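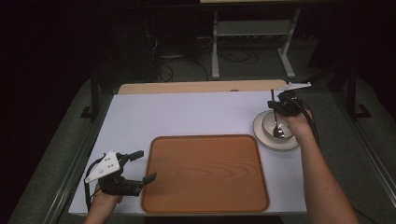
Fig. 4. Serving tray and plate on a white work surface.

4.2 Washing by hand

1. Fill the sink with warm water and add a little mild soap.
2. Wipe each Skeltik tray with a soft cloth — both sides.
3. Rinse and dry at once. Do not leave trays to soak for more than 20 minutes.

CAUTION: Do not use steel wool or bleach on printed surfaces.

4.3 Bowls

1. Let hot bowls cool before washing.
2. Dry the rims before stacking.

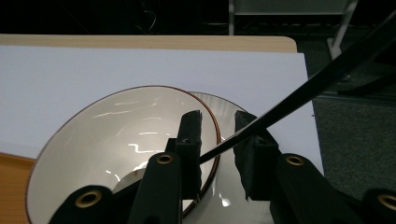

Rangel asks whether bowls can go in the dishwasher. Yes, on the top rack, up to 70 °C.

NOTE: Replacement parts are listed in section 5.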